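Peg board, two arms, planner finally behaving 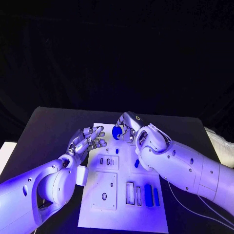
Right hand holding the round blue piece, left hand open over the board

gudrun_eichhorn
Swapped the planner in Kasten so both arms share one collision model -- 1,000 sim runs, 92 stuck plans, and I'm chuffed! The violet light still upsets the pose estimate, mind.

skidano_fan
Lovely! Is the leaning peg in your model, or do you assume upright?

gudrun_eichhorn
Assumed upright. Tilt is next on my list.

vasylyna_f
I'd fix perception first. A shared model is no help if the peg pose is 5 degrees out.

gudrun_eichhorn
Not sure I agree, a bit of compliance in the wrist covers plenty of that. Will post the config tonight though!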